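Open day at Stillmont: what we saw

Quick one this month as the deadline was yesterday. A bunch of us drove up to Stillmont in August for the open day at the Dremlow building, the one by the old rail yard, and it was worth the gas. Parking was terrible. Get there before 9 if they run it again, the lot on the Ruchti side fills first and after that you're walking from the church.

Turnout was 317 by the sign-in sheet, up from last year, they said. Groups of 40 went through at a time, which was too many for the hallway and fine for the main room. Name tags ran out by lunch. So did the coffee, sadly.

Morning was talks. Skipped the first one (line for the restroom). Second was on grippers and why paper is such a pain for them. Thin, slides around, folds when you don't want it to, and stone gives you nothing to push against when it's lying dead flat. Good talk, bad microphone. The slides are supposed to go up on the Dremlow page but I haven't seen them yet.

Then the booths. The two-arm table was the one everybody in our car kept talking about on the way home. Paper and envelopes on a marble top, pink leopard print on the walls, cameras up on the wrists. 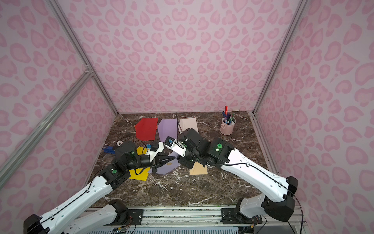
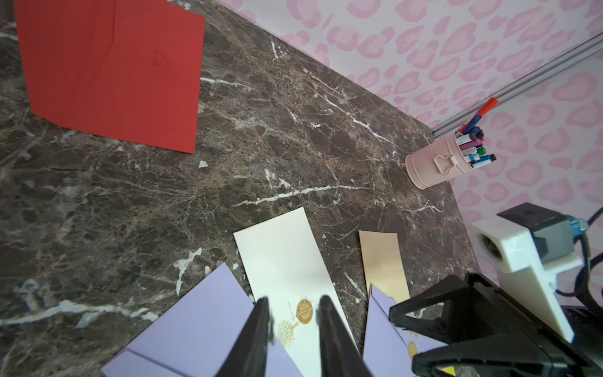

We hung around there for most of an hour. The guide at the rope let people ask whatever they wanted, and the kids asked better questions than we did. One wanted to know if the arms get bored. Another asked what happens if they bump into each other, and got a long answer about speed limits and stop buttons that I only half followed. My own question was cost and I got a very polite non-answer. Somebody behind me asked could it do gift wrap. "Not yet," with a big sigh, so I guess they get that one a lot.

Down the hall there was a sorting line from Stolmont, conveyor and bins, very loud. They claim 300 parcels an hour. We didn't stay long enough to check, and no ear plugs handed out, which they should of thought about. Past that a try-it-yourself corner where you could steer a small arm with a joystick and stack blocks. I got 2 blocks up. A girl of maybe eight got the whole tower and then knocked it down on purpose, to applause.

Lunch: sandwiches from the truck outside, cash only, decent. Bring a hat, there's no shade in that courtyard at all.

Afternoon tour of the workshop was the surprise for me. Racks of aluminum bar, drawers of brackets, a wall of cables all labled by length. Our guide said they spend more time on cables than on anything else, and every person in our group who has ever built anything nodded. No photos allowed in there.

Couple of notes for the next trip. Carpool list goes out earlier, my fault this time. Sign up for the workshop tour when you walk in, it was full by 11. If you left a gray umbrella in the back of the van I have it. And the spring visit is still open, so if you'd rather see Stolmont's own place instead of going back to Stillmont, reply to this email and say so before the next issue goes out.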